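4. Setting up the Pedum foot scale

The leaflet in the box says the Pedum is ready in three minutes. Allow 20. Most of the complaints we get in the shop about wrong shoe sizes come from skipping steps 2 and 5, which the leaflet prints in grey.

1. Put the scale on a hard, level floor. Vasholm say a low-pile carpet is fine. We tried it on one and would not trust the reading.

2. Slide the heel cup right back until it clicks. There are two clicks. The first only means the catch has touched the rail, so keep pushing.

3. Fit the battery. Wait for the display to show a zero before anyone stands on the plate.

4. Choose the size system with the side button. The order is UK, EU, then millimetres. The Rosano setting after that is for one maker's lasts and can be ignored unless you sell them.

5. Check the scale against the steel test bar. The display should read 172 mm. If it reads anything else, hold both buttons until it beeps and measure the bar again.

Caution: do not let children stand on the plate with the slider open. The edge is sharper than it looks.

Note: the manual claims the scale "learns" your customers' feet over time. We have seen no sign of this. Treat every reading as a fresh one.

4.1 Taking a measurement

1. Ask the customer to stand with weight on both feet. A seated reading comes out short.

2. Bring the slider up to the longest toe, which is not always the big one.

3. Write down both feet and fit to the larger.

4. Bring out the shoe and try it on. The number on the display is a starting point, whatever the brochure says - two shoes marked the same size can differ by more than the scale's claimed error.

4.2 Packing away and sending back 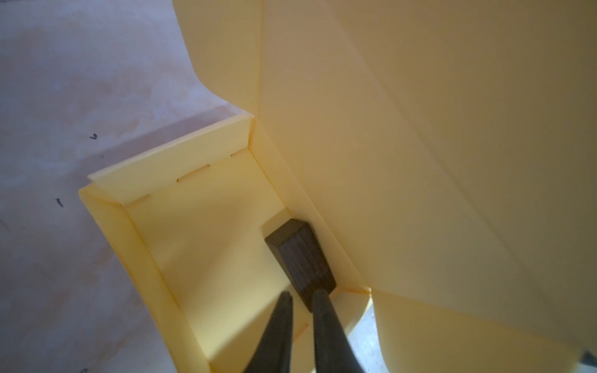
Scales that fail the bar test twice should go back to Sarkar, who handle the repairs, and they are fussy about how things arrive. Use a stiff outer box and wrap the heel cup by itself. Thin card with a crease across its face, like the big yellow sheet, is fine as a divider but we would not rely on it for the outside. Rounded flaps look smart and leave less to tape down, so choose a box with square ones if you have it.

Caution: take the battery out first. A parcel that beeps will be refused.

Include the form from page 19, filled in on both sides. Repairs are meant to be free in the first year, though the form asks for card details anyway. Leave that part blank - ours came back mended all the same.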